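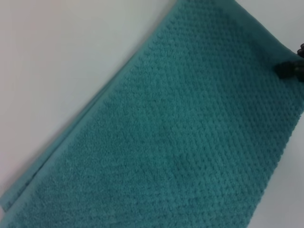
Figure 1. Folded teal towel with a raised, nubbly texture.

3.2 Cask sampling

New-make spirit from the Preler distillery was filled at 62% alcohol by volume into 10 ex-bourbon casks and stored at Tennant. Samples were drawn each July and kept in amber glass until analysis. Ester concentrations were higher in casks on the upper racks - a pattern also found in the Umormont warehouse.
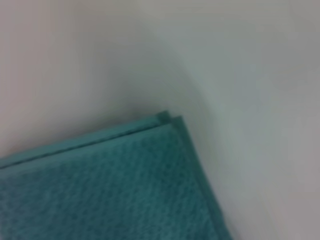

Figure 2. Towel folded over on itself, corner and upper edge.

Colour was measured separately, and no sample was chill-filtered. Two casks leaked and were excluded.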